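Week 5, evening group, bring a calculator and last week's sheet

# Depreciation without tears

Last week we got as far as the trial balance and I promised that depreciation would be the easy bit. I stand by that! The sums are primary school sums. What trips people up is the idea behind them, so I'm going to spend longer on the idea than I probably should and then rattle through the numbers.

Start with the question I get every year. You buy something for the business, you pay for it, the money has gone. Why can't you just put the whole lot down as an expense on the day you bought it and forget about it?

Well, with some things you can. Printer paper, stamps, milk for the fridge: used up quickly, straight to expenses, done. But some things hang around and carry on being useful for years, and if you charge the whole cost to the first year, that year looks dreadful and the next few look far better than they really were. Anyone comparing your years side by side would get completely the wrong end of the stick.

So we spread it. We guess how long the thing will be useful, and each year takes its share of the cost. That share is depreciation. It's a way of sharing out a cost that has already happened, and no money moves when you record it (I'll come back to this, it's the bit that gets marked wrong most often).

## What counts as a fixed asset?

Roughly speaking, something the business keeps and uses for more than a year and doesn't mean to sell on in the ordinary way of trade. A van is a fixed asset for a florist. The same van is stock for a van dealer. It all depends on what you're in business to do.

Furniture is where most small firms begin their list, so I use it for nearly all my sums.

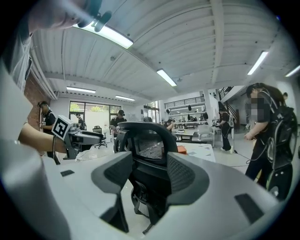 *Mesh-backed chair, long white desk: the sort of thing that goes under Furniture and Fittings.*

You'll want a rule about size as well. Strictly a stapler might last ten years, but life is too short to depreciate a stapler. Most firms pick a figure, write it down, and send anything cheaper straight to expenses. The figure matters less than sticking to it. If you treat a lamp as an asset in June and an identical lamp as an expense in July, somebody will ask why, and you won't have a good answer.

## The three things you need to know

Before you can do any sum at all you need the cost, the useful life, and the residual value.

**Cost** is what you paid to get the thing in place and working. Delivery counts, and so does fitting. Servicing it two years later doesn't, that's just a running cost.

**Useful life** is a guess. It has to be a sensible one, and you can change it later if you find you were wildly out, but it is a guess and you shouldn't feel bad about that. Ask the people who use the thing. They know.

**Residual value** is what you think you'd get for it at the end. Very often it's nothing or next to nothing — secondhand office furniture goes for pennies.

## Straight line, worked through

Brongate is our made-up-of-good-intentions lettings office from last week, the one with the messy petty cash tin. They buy a chair for £300 and pay £6 for delivery. Cost: £306. They reckon on keeping it 5 years and getting £6 for it at the end.

| | £ |
|---|---|
| Cost, including delivery | 306 |
| Less residual value | 6 |
| Amount to spread | 300 |
| Charge each year (divide by 5) | 60 |

So every year for five years there's a £60 charge in the profit and loss account. Same amount each time, which gives you a straight line if you draw it on a graph, hence the name.

The double entry is:

- Debit depreciation expense, £60
- Credit accumulated depreciation, £60

Look at what isn't there. The bank account isn't there! It was credited when Brongate paid for the chair and it has no further part to play. If you ever catch yourself crediting bank for depreciation, put the pen down and have a biscuit.

We leave the original £306 alone in its own account and build up the depreciation in a separate one. Take one from the other and you have the net book value. After year one it's £246, after year two £186, after year three £126. 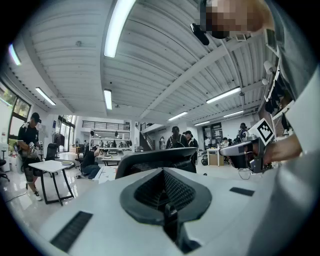 **Moira Tebbutt**
Part-time tutor, Bookkeeping for Beginners

## Reducing balance

The other method you'll meet. You take a fixed percentage of whatever net book value is left, so the charge is big at first and shrinks every year. People like it for vehicles and computers, where the value drops off quickly early on.

Using the same £306 and a rate of 20%:

| Year | Opening value | Charge | Closing value |
|---|---|---|---|
| 1 | 306.00 | 61.20 | 244.80 |
| 2 | 244.80 | 48.96 | 195.84 |
| 3 | 195.84 | 39.17 | 156.67 |

Year 3 is rounded to the nearest penny. You don't knock off the residual value first with this method, it's allowed for in the percentage. I did knock it off on the board a couple of terms ago and went quite a long way down before anyone stopped me, so please do shout if I do it again.

Which method should a firm choose? Whichever gives the fairer picture of how the thing gets used up. Then keep using it. Chopping and changing to make a bad year look better is exactly what the rules are there to prevent.

## Selling something before the end

Suppose Brongate lets the chair go after three years for £100, using straight line. The books say £126, they got £100, so there's a loss on disposal of £26. If they'd got £140 it would be a gain of £14.

I always do this with a disposal account, three lines in and one balancing figure out:

1. Move the original cost in (debit £306).
2. Move the accumulated depreciation in (credit £180).
3. Put in what you were paid (credit £100).

Whatever you need to make it balance is your gain or loss. In our case it's a credit of £26, and the matching debit goes to profit and loss.

## To try at home

Fonardale, the garden centre, buys a trolley from Berska. The cost is £268, they expect to get £18 for it at the end, and they give it a life of 5 years. Work out the yearly charge by straight line and the net book value after two years. Then suppose it's sold at that point for £150 and draw up the disposal account.

You should get a charge of £50, a net book value of £168 and a loss of £18. If your answer is miles off, check whether you took off the residual value before dividing.

Next week is accruals and prepayments. Please bring an old phone or electricity bill if you have one lying about, with your account number crossed out.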